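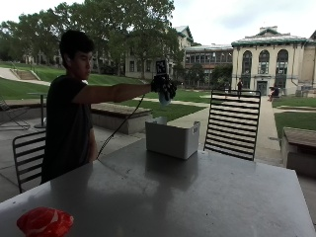
Sorting small bits outdoors on a metal table, how do you stop the glare and the mess?

Posted May 10, 2019 in Home & Storage

Hi all, quick one, on my lunch. Doing a big sort of odds and ends (cloths, socks, little soft stuff mostly) and there's no room inside so I've moved out to the covered patio. Big grey metal table, white plastic bin in the middle, drop things in as I go. Works ok but

- glare off the table top is doing my head in by mid morning, even under the roof
- bin slides when I bump it
- plastic bags end up all over the table and I lose track of what's rubbish and what's not

Chairs are the black metal slat kind so can't really put small things on them, they go straight thru. Any ideas? Don't want to spend much. Have 4 more boxes to get through before the weekend.

felcombe_flat9

Glare first. Old bedsheet or a tablecloth, darker colour the better, not shiny. Clip it at the corners or the wind has it. We use the Niltex clips from the camping aisle but bulldog clips are fine. Fixes your sliding bin too, mostly. If it still moves, square of that rubbery drawer liner underneath.

Rubbish: tie one bag to the back of a chair and everything plastic goes in there the second it's empty. Not on the table. Not "just for now". I did 16 boxes after our move in January and the only days that went well were the ones where the table had the bin on it and nothing else.

Also stand up to do it. Sitting you end up reaching over the side of the bin and your shoulder pays for it. Stand, bin at the centre, drop from above, done.

For small stuff on slatted chairs, a baking tray. Sits flat, nothing falls thru.

jeranberg644

just do it inside?? or wait for a cloudy day lol. metal tables are awful in the sun, ours at Villanueva got too hot to touch

tidyish

Agree with the sheet. Only thing I'd add is label the bin on the short end, big marker on masking tape, so you're not lifting things out to check which one it is. And do one type at a time. All the cloths, then all the socks. I used to do everything at once with three bins going and kept putting stuff in the wrong one, had to redo the lot.

Turn the table if you can too. Long side away from the open end of the patio, less sky bouncing into your eyes. Takes two people if its a heavy one, dont drag it over the concrete, the feet leave marks and they do not come off.

Cheap white bins go brittle if you leave them out, so bring it in at night.

3 replies, thread open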